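I help out with the robotics club at Groltside, which meets after lessons in the room with the good tables, and I have been asked so often what the children are learning that I've started giving a different answer each time just to keep myself awake. Programming, I say. Teamwork. Last month I told somebody's grandfather it was mostly patience, and he laughed and said they could have that at home for nothing. But I've been chewing on it ever since, and I think I'd like to argue for the patience properly, even if it takes me a page or two to get there.

There are 13 in the club this year, split into three groups, and the oldest are working on what we call the tidy-up task. You hold the gripper in your hand and do an ordinary job with it, again and again, and the recordings go towards teaching the arm to do the same job later on its own. It is slow work. The group keeps a log, and when I looked in March they had got to 387 recordings, of which a fair few were marked in red as no use to anyone. Alfie Garside, who looks after the log, had written "rushed" beside a whole run of them, and I noticed that several of the rushed ones were his own. I thought that was rather fine of him.
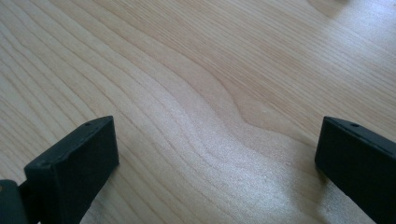
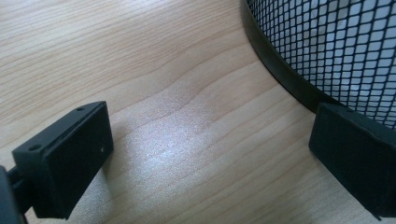 My quarrel is with the way we talk about clubs like this one, as though the only part worth having were the day of the competition. We went to the Buscombe last year, and very jolly it was too, with the banners and the squash and the hall so loud you had to shout your own name at the desk. Our entry, which the children had christened Stender for reasons they have never shared with me, managed six minutes in total before it was all over and we were looking for the coats. Six minutes! And that was what went in the newsletter. What didn't go in was all the time spent at the table, and I mean the plain sort of time, with two black fingers held wide apart over bare wood and nothing between them yet. I've come to be very fond of that moment. Whoever has hold of the gripper has to decide how to come at the thing, whether it's something small or something as awkwardly round as a mesh wastebasket, and a child who has never in their life thought about how they pick anything up is suddenly thinking about it very hard indeed.

I do know what can be said against me. A parent put it to me quite kindly in the car park: her daughter had joined to build robots, and had come home having done the same small movement all afternoon. Wasn't that the kind of job robots were meant to save us from? It's a good question and I didn't answer it well at the time – I think I said something about scales on the piano. What I wish I'd said is that her daughter had spent part of that afternoon arguing with the other two about what counted as a good go. Does it count if you get there but wobble? If you have to try twice, should you keep the first try or throw it away? They went at it like a bench of magistrates, and they ended up writing their own rules on the back of a parts list. I have sat in meetings of grown people that did less.

There's been talk of moving the older ones on to the Holzer scheme, where the recordings come ready made and you can go straight to the clever bit. I can see why people like it. It would fit the term better, and there'd be more to show at the open evening. All the same I'd be sorry, and I have said so to anyone who'd stand still long enough. If you've never made the recordings yourself you tend to think they arrive clean, and you blame the machine for habits it learned from a person in a hurry. Our lot won't make that mistake. When the arm does something daft they go back to the log before they go anywhere near the code, and quite often the red entries tell them where to look.

So I would keep the dull afternoons, and I'd put them in the newsletter as well, next to the banners. I'd like the younger groups to have a turn at it before the summer, too, even if it's only an hour each and most of what they make ends up in red. Alfie has offered to show them how the log works, and I've told him he can have the big table.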